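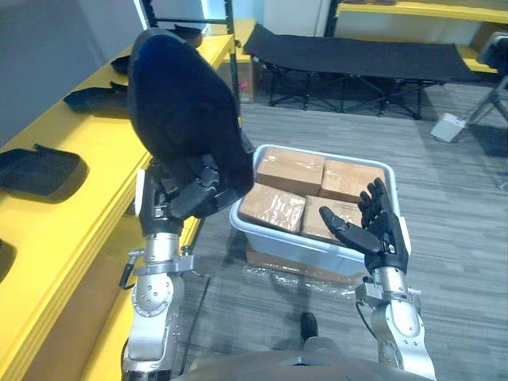 The Lorncombe parts room serves the Srour building and holds the small stock drawn on by the workshops upstairs. Work on the room began in September and covers shelving, floor storage and packaging. Cardboard boxes awaiting sorting are kept together in a light blue plastic bin, set on a flattened carton on the carpet, and the dark padded pieces are placed on the long yellow unit beside it. The room is staffed during ordinary working hours. Visitors may view it on Thursday afternoons by arrangement with the front desk.

Shelving

The yellow unit was transferred from the Brernov site when that site closed. It has been assigned to the black pieces, which were formerly stored in mixed cartons and were difficult to find.

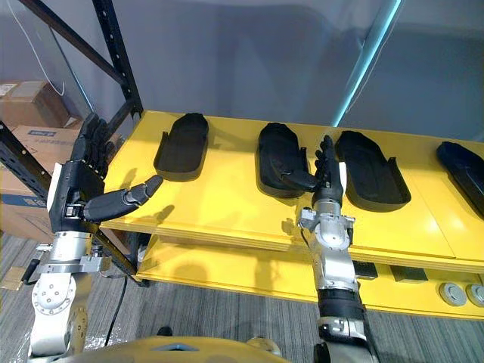

Black pieces in a row along the top of the two-level yellow unit.

Staff are asked to leave space between pieces so that each can be lifted without disturbing the next. Items weighing more than 20 pounds are not to be placed on this unit and should be taken to the Tosedar store.

The top surface is cleared and wiped at the close of each week. Pieces without a stock label are returned to the front desk and held for 30 days.

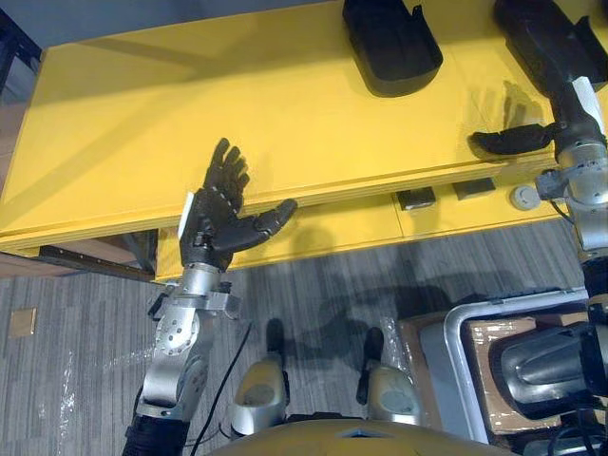 Floor and Access

The carpet was retained throughout. Cartons may stand on the floor only while a delivery is being checked, and the route to the door must remain open at all times.

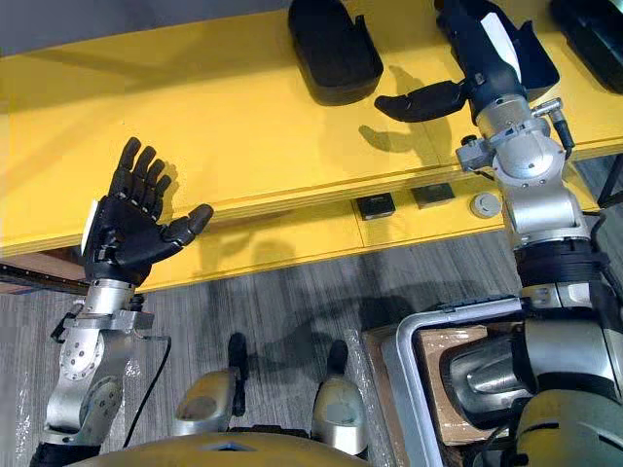 Storage in the Srour building is reviewed twice a year, and the parts room was the first to be considered under the present plan. Gray striped carpet runs along the front of the yellow unit, and this strip is to be kept free of carts. Black pieces may be set toward the far edge of the top, which allows the near side to be used for checking and labeling. Requests for additional space should be submitted in writing to the Lorncombe facilities office.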